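クッキーの使用について:当サイトでは、表示の改善とアクセス状況の把握のためにクッキーを使用しています。設定はいつでも変更できます。[同意する] [設定]

ブロスホルム(Brosholm)新オフィス 内装ギャラリー

11月15日(金) 文:Mihret Sisay

シェア 122 コメント 5

8月に着工したブロスホルムの新オフィスの内装工事が終わり、引き渡しが済みました。面積は249平方メートル、ビルのワンフロアの半分ほどを使っています。以前の事務所は部屋が細かく分かれていて、打ち合わせのたびに荷物を持って廊下を移動していました。新しいオフィスでは執務スペースと会議室を隣り合わせにし、間仕切りをガラスにしています。

このページでは、床、机まわり、会議室について、選んだものと決めた経緯を書いておきます。写真はページの最後にあります。設計の打ち合わせ記録は別のページにまとめる予定です。

床について

床はタイルカーペットです。色はグレー、チャコール、トープの濃淡で、細長い筋が流れる柄になっています。無地の濃いグレーと最後まで迷いました。見本を床に並べて一週間そのまま置き、朝と夕方に見比べたところ、無地は糸くずや紙の粉が目立ちました。柄のあるほうは継ぎ目も気になりません。

品番はLanenの774です。執務スペースから奥の通路まで同じものを続けて敷きました。通路だけ色を変える案もありましたが、見切り材が増えるのでやめています。タイルカーペットなので、汚れた場所は一枚ずつ交換できます。予備は倉庫の棚の下段に箱のまま置いてあります。使ったら残りの枚数を箱の側面に書いてください。

柄には方向があります。交換するときは裏面の矢印を必ず確認し、隣の一枚と向きをそろえること。工事中に一か所だけ向きが違っていて、引き渡し前に張り直してもらいました。

机まわりについて

机は白い天板のものにしました。脇には明るい木目のパネルが立っています。色は少し赤みのある淡いオーク調です。床に濃い色が入るので、立ち上がる面は明るくしたいという希望が社内から出ていました。当初は布張りのパネルで見積もりを取っていましたが、拭き掃除ができるものがよいという意見が多く、木目に変えました。

机の下の袖机は淡いグレーがかった白で、前面に取っ手のないタイプです。上のほうに丸い鍵が付いています。取っ手がないぶん、椅子を引いたときに膝や服が引っかかりません。開け方が最初は分かりにくく、初日に何人かから質問がありました。引き出しの縁に指をかけて手前に引きます。鍵は各自で管理し、合鍵は総務で預かっています。

机の製作と据え付けはKováčikにお願いしました。搬入は土曜の午前中で、エレベーターの養生も含めて昼過ぎには終わっています。

会議室について

会議室はガラス張りで、枠は細い白です。長いテーブルは天板が暗い色、椅子は黒。奥の壁には白い収納を置きました。キャスター付きの黒い大型スタンドは、床に固定せず動かせるようにしてあります。壁付けにする案もありましたが、席の並びを変えることが多いため見送りました。

会議室の床は執務スペースより暗めの色です。ガラスは光の加減で映り込みが出ます。ロールスクリーンを付けるかどうかは、冬のあいだ使ってみてから決めます。目の高さに貼る衝突防止のシールについては、位置と大きさを検討しています。

通路について

会議室のガラスと収納のあいだが、オフィスの奥へ抜ける通路です。ここには扉を付けていません。台車が通るので、荷物や段ボールを一時的に置く場合もその日のうちに片付けてください。

施工のあいだ

工事中の仮事務所ではNumeroの貸し机を使っていました。返却は済んでいます。旧事務所から持ってきた書類は半分ほどに減らしました。残りは保管年限ごとに箱を分け、ラベルの色を変えています。まだ開けていない箱がいくつかあるので、担当の人は月末までに確認をお願いします。

床材の見本が必要な方は、総務の棚にあるファイルをご覧ください。持ち出す場合は貸出表に名前を記入してください。机の寸法図も同じファイルに入っています。

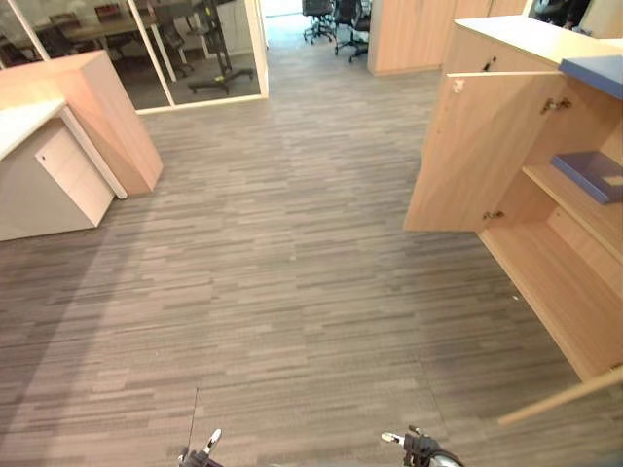 執務スペースの床と机まわり。奥はガラス張りの会議室。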